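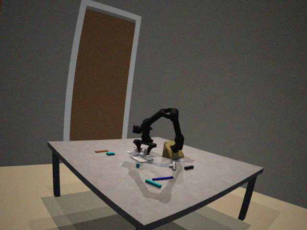

3 min read

Progress report: laptop repair and reissue, Plevcombe depot
Prepared for the Robles fund, Dec 4, 2020

This report covers work since the May payment. The grant pays for parts, bench time and testing of donated laptops, which go back out to households on the Plevcombe list once they pass.

Intake and triage

We took in 52 laptops this period. Each was logged by serial number, photographed, and had its drive removed before any power was applied. Drives are wiped on a separate machine with no network connection. Units with swollen batteries went straight to the metal bin and were not opened further.

The most common fault was a worn or broken DC jack. On the older Cekent models the jack sits on its own small board with a cable, and the swap takes a few minutes. On the later ones it is soldered to the main board, so the whole board has to come out. We have stopped trying to reflow these joints. The pads lift too easily, and a new jack with fresh solder has held up better on the bench.
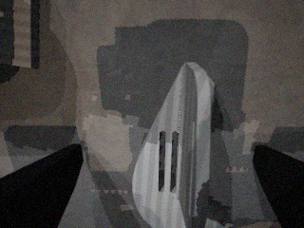 Memory and storage

All units that passed triage were fitted with a solid state drive. Memory was tested overnight. Four machines failed, and in three of them the fault followed the module when it was moved to another slot. The fourth has a bad slot on the board and will be used for parts.

The Hiro laptops need a firmware update before they will see the new drives. The update will not run on battery, and it will not run if the battery is missing, so a working pack has to be moved from machine to machine. We keep a pack set aside for this and have marked it with tape.

Cooling

Fans were cleaned and thermal paste replaced on every unit that was opened. Load temperatures are recorded before and after on the job sheet. Where the fan bearing was noisy it was replaced. Replacement fans for the Cekent range have been slow to arrive, and the colour of the connector does not reliably match the pinout. We now check each one with a meter before fitting.

Spending

Parts spending is at almost 50 per cent of the budget line. Bench time is on plan. The largest single item was drives, bought in one order to get the lower price. No money has been moved between lines.

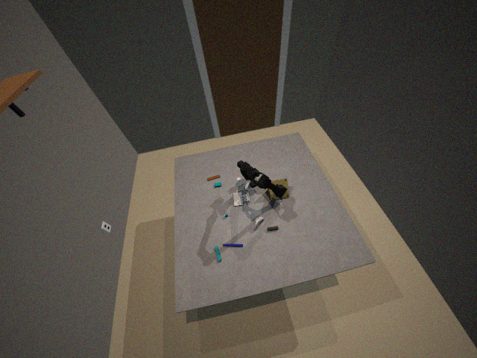 Lindsay Ashby asked, on reading the draft, whether the soldered-jack machines are worth the hours, and suggested they be stripped for screens and keyboards instead. Our view is that they should stay in the program while jacks are cheap, with a limit on bench time per unit. We would like the fund's agreement on that limit before the next intake.

Next period

Finish the memory retests, clear the units waiting on fans, and move the job sheets from paper to the shared spreadsheet. The spreadsheet template is attached separately.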